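# The Case for the Dull Ceiling

Most writing on workroom layout starts at the floor and stops at head height. Benches, drawers, bins and foot clearance get a chapter each, and the ceiling gets a line about paint. I think the order is wrong. In a small room used for close handwork, the ceiling does more to decide whether the work goes well than the bench does, and it is the most expensive part to change later.

My own interest is practical. Over the past year I have helped fit out or refit 14 small rooms for repair, sorting and packing, most of them for Brorngate. Bench height was argued over in every one. Lighting came up early in two.

## What the bench gets credit for

A bench that is an inch too low causes complaints within a day, so it gets fixed. Poor light causes mistakes, and mistakes get charged to the person who made them. When a packer at the Steinbach site kept swapping two nearly identical dark parts, the response was a retraining session. The fixture over that station sat behind the packer's shoulder, and the parts were being sorted in the packer's own shadow. Moving the station 20 inches along the wall ended the swaps. The retraining had already been billed.

Ynyr Owen, who ran that site at the time, still holds that the training did it. We have not settled the point and I doubt we will.

## Against the spotlight

The usual remedy for bad light is a task lamp. I am against it as a first measure. A task lamp gives a small bright area and a dark surround, and the eye has to adjust each time it moves from one to the other. In sorting work that can be several times a minute. The lamp also takes up bench space, needs a cord, and is always being pushed out of the way by whoever uses the bench next.

Long overhead fixtures are better for general handwork. The source is wide, so shadows have soft edges, and a hand over the work does not black it out. The color is seldom flattering, but few of these rooms are used for portraits. What matters is that the light reaches the bench from more than one direction.

That requires a pale ceiling. A white surface returns a good share of the light that strikes it, and some of that fills the shadow side of the object. The Tundier catalog offers its ceiling panels in a charcoal finish, and I have seen it chosen twice for looks. In both rooms task lamps were on the benches by July.

Slatted panels are a fair compromise. They break up the surface and come down piece by piece when the wiring needs attention. They also collect dust along the joints and have to be wiped, a job that belongs on the cleaning schedule and is rarely put there.

## Cable belongs to the same question

Once a room is full of lamps, it is full of cord. I priced one refit where lamps, extension leads and clips came to $3,262, against a quote for two more ceiling fixtures that was lower. The leads were bought because they could be ordered the same afternoon.

Wiring that stays on the wall and ends in a proper plate is out of the way of hands. Wiring on the bench has to be managed every day. Where a tool has its own cable, I prefer the slack coiled close to the tool, leaving the work surface clear. The 72-inch lead that Wultusex supplies as standard is far too long for a seated station, and the excess ends up under somebody's forearm.

A white ceiling of slatted panels with long fluorescent fixtures, a wall cable run to a small square box or plate, and a tool with its black cable looped in at the neck covers most of what I would ask for.

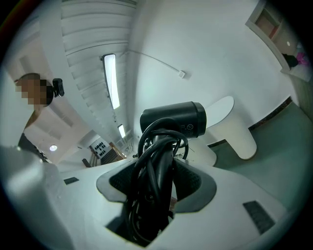 ## What I would change in the usual sequence

Set the fixtures first, then place the benches under them. Choose the ceiling finish before the wall color. Check each station with a person seated at it, hands out, at the hour when the windows give least. Buy lamps last, and only for stations that fail that check.

The objection I hear most is that tenants cannot touch the ceiling. Often true. They can still move the bench, and they can ask what is up there before signing.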